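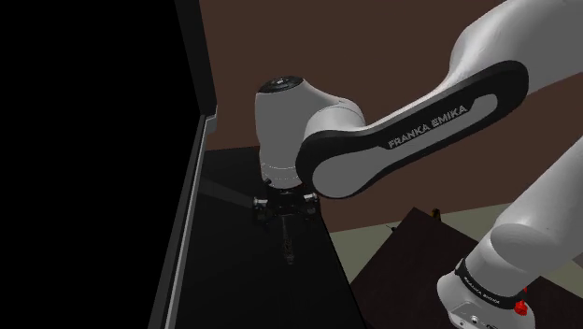
Coltano, a consulting firm that trains managers to give advice and take it, today opened enrollment for Bratar, a mentoring program for first-time supervisors. The program pairs each new supervisor with an experienced manager from a different company, and the two meet in private for 40 minutes every other week. Members come from offices, warehouses and engineering shops, so one pair may spend its time on a late budget and the next on a difficult team. Mentors get the same preparation whatever the trade.

Home | Programs | News | Contact

"New supervisors often have no one to take a hard question to," said Saron Wako, program director at Coltano. "Their boss grades them and their staff report to them. We wanted a third person in the picture - someone with no stake in the answer."

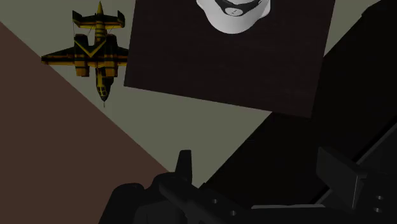

Each mentor completes seven hours of training in listening, asking open questions and keeping confidences. Nothing said in a session is passed to either employer. Pairs that don't get along can ask for a change at any time - no explanation needed.

The first group will have 20 pairs and begins in July. Sławomir Tomaszewski will lead mentor training. Employers can nominate supervisors through the Coltano office.

Shares: 118 | Comments: 7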